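How to budget for a first arm on a kitchen sorting bench

Quick version, written up Saturday between jobs. Prices move so check your own quotes.

Start with the task, not the catalog. Write one line: what gets picked up, from where, how often. Ours was dishes off a flat surface, one arm, one shift. If you can't fit it on one line you're not ready to buy.

Next, split the quote. Lernix sent us one lump number. Ask for arm, gripper, wrist camera, mount and cabling as seperate lines. Jokgate did this without being asked, and it showed the cabling at 500 dollars. Worth arguing over.
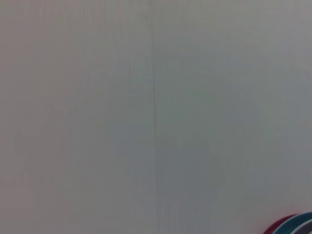
Measure the bench before you order the mount. Twice. Write down reach from the base to the farthest pickup point, then add 17 percent. A short arm is the most expensive mistake on the list.

Wrist camera: buy the cheap one first. Plan on replacing it. Put a spare in the budget now, plus two spare cables. Same for gripper pads, they wear out quick.

Lead times. Flurkcombe quoted 28 days on the arm, 34 on the gripper. So order the gripper first. Obvious, but we did it the other way round and paid for floor space in May with nothing running on it.

Setup hours go in too, yours included. Keep them on thier own line so they don't get cut with the hardware.

Last thing, get the return terms in writing before the deposit goes out. Moldovan takes arms back but not opened grippers.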